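Hand-Held Gripper Comparison: Pre-Session Safety and Inspection Checklist
Site: Wulodari test rooms
Pairs under test: Oleo pair, Groen pair
Task set: cloth handling on a bed
Sheet revised in December

Fill in one sheet per pair. Mark each line OK, FIX or STOP. A STOP on any line ends the session for that pair until the line is cleared. Comments from the last round are left in for the next operator.

1. Housing and handle
Check for cracks at the joint between housing and handle. Squeeze the handle hard and listen.
Oleo: OK
Groen: FIX
Comment: The left Groen unit creaks under a full squeeze. No crack found. Check again before the next long session.

2. Jaws
Close the jaws on a strip of paper and pull. Look at both pads for grit and loose edges.
Oleo: OK
Groen: OK
Comment: The Groen pads hold paper better at the tips. The Oleo pads hold better with the cloth pushed deep into the jaw. Write down which grip was used, or the results can't be compared.

3. Pinch points
Keep fingertips on the handle while the jaws are moving. Load the cloth from the bed with the jaws — don't feed it in by hand.
Oleo: OK
Groen: OK
Comment: One operator was feeding corners in by hand to save time. Stopped and retrained.

4. Power and lights
Turn on both units and wait for steady lights before picking anything up. If a light blinks or goes out, put the cloth down and note the time.
Oleo: OK
Groen: OK
Comment: None.
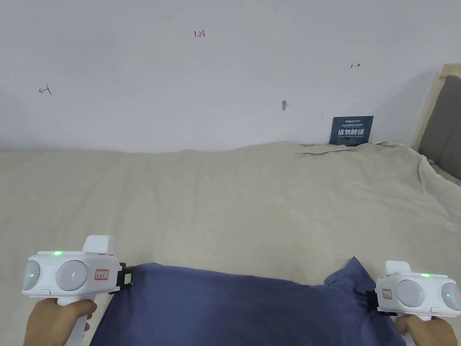
5. Labels
Left and right units must be labeled and must stay with their own pair. Replace any label that is peeling.
Oleo: OK
Groen: FIX
Comment: One label was lifting at a corner and could catch on fabric. Pressed down for now. Needs a new one.

6. Jaw wear
Change the pads at 4,000 closes, or sooner if the surface looks shiny. Copy the count from the Kitura controller log.
Oleo: OK
Groen: OK
Comment: The Kitura log resets if the controller loses power. Write the count down before shutting off.

7. Floor and reach
Clear the floor on the operator's side of the bed. No bags, no loose cords. The operator should reach the near corners without leaning a knee on the mattress.
Result: FIX
Comment: A charging cord was across the walkway. Moved to the other outlet.

8. Operator condition
Stop for a break after 24 folds. Ask about wrist and thumb pain and write down the answer, even if it is "none."
Result: OK
Comment: Thumb soreness reported with the Groen pair near the end of the set. The trigger spring is stiffer than on the Oleo. Try the softer spring before deciding between the two.

9. Shutdown
Open the jaws, turn off both units, wipe the pads with a dry cloth and return the pair to its own case.
Oleo: OK
Groen: OK
Comment: Pads were put away with lint on them once this month.

Open items: left Groen handle, Groen label, softer spring. The Oleo pair is cleared for use. The Groen pair is cleared for short sets only until the handle is checked again.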